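**Durnar releases Posura 7 for commercial laundry scheduling**

BENAVIDES, March. Durnar has released Posura 7, a new version of its scheduling software for commercial laundries. The release changes how wash loads are assigned to machines and how late deliveries are handled. It is available now to all customers with a current support contract.

Earlier versions assigned loads in the order in which carts were scanned at the dock. Posura 7 sorts scanned carts by fabric class, soil level and promised delivery time before a machine is assigned. Operators can override any assignment from the floor terminal. Overrides are stored with the operator number and the time, and can be exported at the end of each shift. 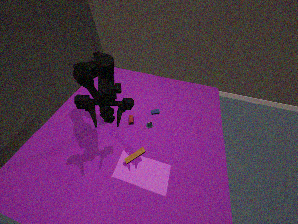
*Reading time: 2 minutes*

The new scheduler was tested at the Vornonari plant, which handles hotel and restaurant linen on two shifts. The test ran for 14 weeks and covered 2,829 wash loads. Average waiting time between scan and wash start fell by around 7 percent compared with the previous version. Water and detergent use were not measured.

"Most of the gain came from the afternoon, when the restaurant carts arrive close together," said Joaquim Godinho, product manager at Durnar. "The morning schedule was already fairly tight and changed very little."

**Changes in this version**

- Fabric classes can be defined per customer. The previous limit of one shared list has been removed.
- A load can be split across two machines when its weight exceeds the rated capacity of the first.
- Late carts are placed in a separate queue and shown on the dispatch screen until a supervisor accepts a new delivery time.
- Shift reports are saved as plain text or spreadsheet files.
- The floor terminal display can be set to large type.

**Requirements and upgrade**

Posura 7 runs on the same server hardware as the previous version. Sites with more than 100 active customer accounts should allow extra time for the database conversion, during which scanning is not available. Durnar recommends starting the conversion after the last shift and making a full backup first. Existing cart labels remain valid.

Custom reports written for earlier versions must be opened and saved once in the new report editor. Reports that use the old cart sequence field will show a warning, and the field must be replaced by hand.

**About Durnar**

Durnar develops scheduling and tracking software for laundries and linen rental companies. The company is based in Benavides.

**Press contact:** Joaquim Godinho, Durnar, Benavides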